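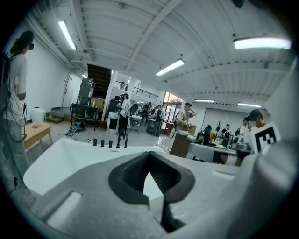
How many signatures does it take to put a question on the ballot in Villanueva? The town charter says 3000, all from registered voters who live inside the town limits, and you get 90 days to collect them.

I spent most of September on this and I loved it! Our question is a simple one: should town council meetings move to the evening, so people with day jobs can go? Right now they start at ten in the morning, and I've used up more vacation time on zoning hearings than on the beach.

Milagros Lozano wrote the petition language (three drafts, the second one much too long) and she told us to aim for 4000 names, knowing the clerk would toss plenty of them. Old addresses, mostly, and people who print where they should sign. Good call, Milagros.

What surprised me was how much folks wanted to talk. I'd ask for a signature outside the library and get the whole history of the Clustarov Road bridge, with hand gestures. One man signed, walked off, and came back with his two sisters!

The clerk has the sheets now. If they hold up, council has to set a date for the vote at its next meeting, which is at ten in the morning. I've already asked for the time off.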